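Frost and the cherry growers of the Altley valley
Final report, unit project in rural studies
Author: Adalberto Sampaio

1. Why I chose this subject

When I came to Altley to study, I did not know that one cold night could decide the income of a family for the whole year. In my first spring, the farmer who rents me a room stood up at three in the morning to look at his thermometer. I went with him, and from this night I started to ask questions. My report is about spring frost in cherry orchards, how the growers protect the blossom, and what they think about the cost.

I must say that I am not a horticulture student and I had to learn many words. Where I use a local word, I explain it the first time.

2. How I worked

I spoke with 12 growers. Most of the talks took place in their kitchens or sheds, and each was one hour or a little longer. I also asked them to show me their own notebooks of night temperatures, if they kept them. The oldest notebook has 618 entries, all in the same handwriting, and the owner let me copy it page by page.

I wrote my questions in simple words and I sent them before the visit. Two growers answered only by telephone, so I could not see their orchards. I treat their answers in the same way as the others.

3. What the growers do on a frost night

The valley is narrow and the cold air flows down to the river, like water. Growers call the lowest rows "the sink". The blossom there is damaged first, and some families have stopped planting in it.

The most common protection is the sprinkler. Water freezes on the blossom and gives a little heat while it freezes, so the flower inside the ice stays close to zero. It must run until the ice melts in the morning. If the pump stops at five o'clock, the damage can be worse than with no water at all. One grower lost his Gbeho block in this way (this is the late cherry which is grown on the upper road).

The second method is the wind machine, a tall fan which mixes the warmer air from above with the cold air near the ground. It works only when there is warmer air above. The neighbours complain about the noise, and three growers told me that they now telephone the nearest houses before they start it.

Small burners between the rows are also used, mainly by older growers with small blocks.
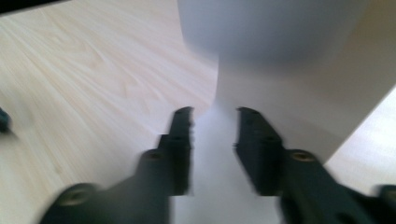
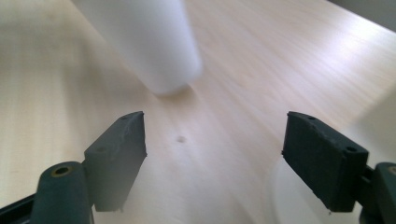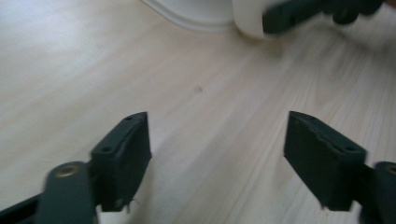
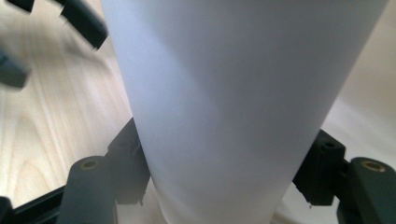 Department of Rural and Regional Studies – Student Projects

4. The cost and the decision

All of them said that the hardest part is the decision to start. A night of burners on one block costs 300 dollars in fuel, according to the grower who gave me his receipts. If he lights them and the frost does not come, the money is gone. If he waits too long, he can lose the crop.

Most growers use a warning service on the telephone. The two names I heard were Kastico and Pluser, and the opinions were divided. Users of Kastico like that it calls again until somebody picks up. Users of Pluser prefer the map, but one woman said that the nearest station is on a hill and her orchard is always colder than the number on the screen. She still hangs her own thermometer at the height of her knee, in the sink.

In the old notebook I found 78 nights with a small cross beside the temperature. The owner explained to me that the cross means he got out of bed – it does not mean that he lit anything. I had first understood it wrongly, and I had to correct my table.

5. Limits of my work

The growers I met are those who agreed to talk, and they may be more organized than the rest. I did not measure any temperature myself. The notebooks were kept in different ways, some at midnight and some before sunrise, so I did not compare them with each other.

I would also like to have spoken with the seasonal pickers, because a bad frost in spring means less work for them in summer. They were not yet in the valley when I made my visits.

6. Thanks

I thank the growers for their time and for the large quantity of cherry jam. The copies of the notebooks will be returned to the families with a clean typed version, which two of them have asked for.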